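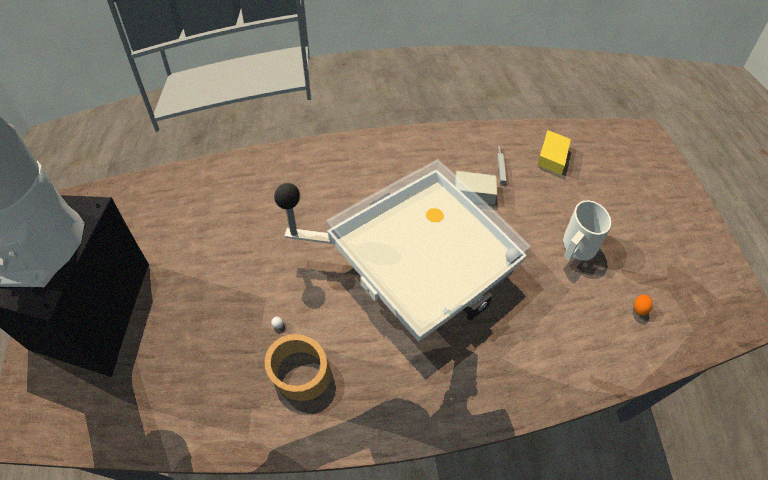 Figure 2. Tray on a curved wooden table, with a small white ball in the right corner (rendered).

3.2 What people call the edge of a thing

I went into this part of the study expecting a dull afternoon with a spreadsheet, and I was so wrong! We had 2723 usable answers from Himley and Tedura, all to the same question: where does a corner stop and a side begin? Roya Rahimi (who did most of the coding with me, bless her) kept finding people who wouldn't say "corner" at all. They said "nook", or "the pointy bit", or in one lovely case "the elbow".

Older speakers in Himley stick with "corner" for the inside of a box and use "point" for the outside, much as Evangelista and Leite found in their earlier survey. Tedura is messier. Younger people there use "corner" for both, and then get cross when you ask them which one they mean – I have 11 recordings of exactly this.

Tilting the box muddles things further. Once a square is turned, plenty of people start calling it a diamond and its corners become "top", "bottom" and "ends". Wellington Sales thinks this is a habit picked up at school, and I'm half persuaded. We come back to it in Section 4.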